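Search this site Search

My mother-in-law has handed down 2944 opinions on the washing up, and I have now lived long enough to hold a few of my own. We moved to Drarville in August. The house has no dishwasher, a fact the agent described as "character".
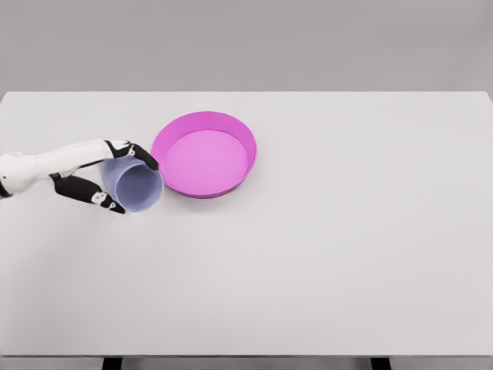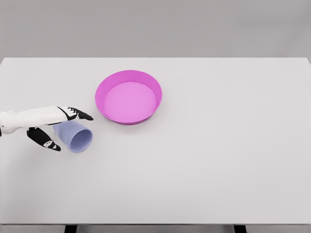
A cup and a bowl, both times.

So I wash, and Ifeoma dries, or says she will once the kettle's boiled. The tap has two settings, dribble and fire brigade. The window over the sink looks onto the neighbour's colourbond fence, which I now know better than I know the neighbour.

The house went up in 1886 and the plumbing feels like the original owner's favourite grudge. Chukwuemeka came round with a spanner, lay under the sink for most of an arvo and told me it was "all pretty normal under there". It still drips.

I did price a benchtop dishwasher at Idwood. It holds 7 plates and costs more than my first car — a car that also leaked. I've bought new rubber gloves instead. They're yellow and one size too small.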